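Rerkwood Allotment Society
Minutes of the general meeting, 2022-07-23

1. Minutes of the last meeting
Approved with one correction. The plot on the Liem side is let, not vacant.

2. Water
The meter reading shows 2,560 gallons used since the last bill. Members are again asked to close the tap by the lower gate fully. Hoses may run until 9 in the evening. A request for sprinklers was turned down on a vote.

3. Money
Balance in the account is $934. The Fitilari seed order has been paid. Plot rent stays at $80 for next year, due in December.

4. Paths and fence
The path behind the compost bays is overgrown and plot holders on both sides are to cut it back to the stakes. Two quotes are in for the fence along Ratalach Road. The cheaper one leaves out the gate posts, so a revised quote will be requested before a decision.

5. Shed
The roof felt needs replacing before fall. The shared wheelbarrow has a new tire. Discussion of a small refrigerator for seeds and drinks. Agreed to keep it raised on wooden blocks. Door bins are for seed packets only, labeled with plot number and year. 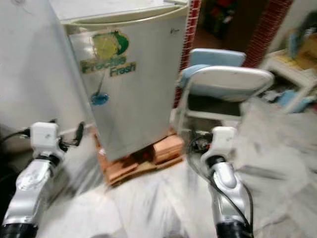

Refrigerator, door closed and door open.

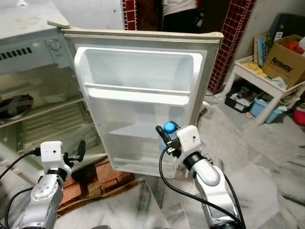

6. Other business
Bean poles are available behind the shed, first come. The plant swap will be held after the next meeting. Meeting closed at 8:40.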